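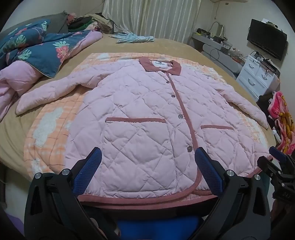

Valentin Enache

Course handout, unit 2: Rules for recording garment work with hand-held grippers

Read this before your first recording session. It covers how we set up, handle and log clothing tasks done with the hand-held gripper. Most of it is house practice. Where a rule comes from the lab safety sheet I say so, and in those cases the safety sheet wins if the two disagree.

1. Starting state

Every clothing task has a written starting state. For a jacket or coat the standard one is front up, snaps or zipper closed, sleeves out to the sides, collar at the far end from the operator. The quilted pink jacket on the bed is in that state: the snaps down the front are fastened and both sleeves are spread away from the body. Hem toward you, collar away from you.

Do not smooth the garment to perfection. A flat jacket with a few soft bumps is fine. A sleeve tucked under the body is a different starting state and needs its own code in the log.

2. The surface

Beds, couches, tables and floors are all allowed. Write down what is directly under the garment and what is under that. A plaid blanket over a bed sheet counts as two layers, and both go in the log. Soft layers move with the garment when you pull, and people working with the recordings later need to know it.

Leave the rest of the room as you find it. Bedding, piles of clothes and a cluttered desk may stay. Remove only the following:
- papers with names or addresses on them
- medicine
- anything sharp within reach of the fingers
- screens that are switched on

3. First contact

Bring the fingers in low and open, one on each side of the part you plan to take. Touch the cloth before you close. On padded fabric the pads sink in a little, and it is easy to think you have a grip when you only have the top layer. Close slowly, lift a small amount, then look.

Take the garment by an edge where there is one. Hems, plackets and pocket tops are usually firmer than the panels. Corduroy binding like the trim on this jacket gives the pads something to hold. Do not grip on a snap. It can scratch the pad, and a scratched pad has to be replaced before the next session (safety sheet, section on wear parts).

4. Two grippers

When a task uses two grippers, they are named left and right from the operator's side, never from the wearer's side. The same goes for sleeves and pockets. We lost a lot of good labels in the first Raltar set to this, and Genji Sakamoto had to go back over 132 recordings by hand.

Keep the second gripper near the work even while it is idle. Do not put it down on the garment. If the two tools knock together, stop, check the screws on both, and start a new take.

5. Length and failed takes

One take is up to 70 seconds. If you are not done by then, finish the fold anyway and mark the take "long". Do not delete it.

A drop is not a failure if you pick the garment up again and go on. A take has failed when:
- you touch the garment with your free hand
- someone else enters the work area
- the garment leaves the surface and lands on the floor

Failed takes are kept and marked. Please do not re-record until the marked one is saved.

6. The log

Fill in the log between takes, not at the end of the day. Required fields are task code, garment type, fastening, starting state, surface layers, and which gripper made first contact. Color is free text, so write what you would say to a friend. "Pink, darker trim" is enough. Size goes in only if you can read it off the label without moving the garment.

The Brusero form still has a field for fabric weight. Leave it blank - we have no scale.

7. Other people's homes

If you record in a home, the person who lives there signs the form first and can stop the session at any time. Ask before you move anything that is not on the list in section 2. Put clothing back where it came from. Do not open drawers or closets to look for more garments, even if you have run out.

For next time

Read the Urumen task list up to code 102 and write a starting state for one garment you own that closes with a zipper. Half a page is plenty. Bring it on paper. Questions on the log go to Genji, questions on the grippers to me.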